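Gallery notes for the Troltby shape set, March revision. The set is used on the sorting tables at Isley and is kept by Elango Shetty, who also maintains the storage bins. Entries are ordered by use: layout first, then inspection, then storage. Only the grouped layout has a picture so far; the remaining entries are text until the reprinted parts come back.

## Layout by color

Blocks are placed in pairs, one color per pair, with open board left between the groups. Spacing inside a pair is not controlled. Blocks may touch or stand slightly apart. The board goes on the pegboard table top without clamps. 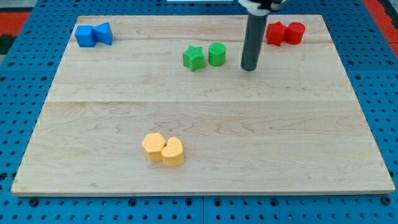 ## Pairs on the board

- Blue: cube and triangular prism, side by side. The prism is slightly taller than the cube.
- Green: star and cylinder, with a small gap. The star has fine vertical ridges on its sides.
- Red: star and cylinder, touching. The sides of this star are smoother than those of the green one.
- Yellow-orange: two blocks set close together, well apart from the other groups.

## Surface finish

The ridged and smooth stars are both accepted. Aurel Ghiță checked the outlines against the Anghel template in March and found no difference that affects fit. Ridged parts collect more dust and need a brush; smooth parts can be wiped with a cloth. Do not sand the ridges down. Sanding rounds the points, and the star then turns in the template.

## Board

Light wood with a pale grain and visible seams between the planks. Seams should be checked with a fingertip before each layout. A raised seam will tilt a cylinder and should be reported, with the position marked in pencil on the underside. Boards go back to the Cekel rack on edge, never stacked flat under the bins.

## Storage

Bin 16, shelf 3. Pairs are bagged by color and the bags are closed before they go into the bin. Loose blocks found on the tables go in the tray at the end of the shelf and are sorted at 5 p.m. The parts list is filed under sheet 386. Replacements are requested on the same sheet, giving shape and color, with the finish added for stars.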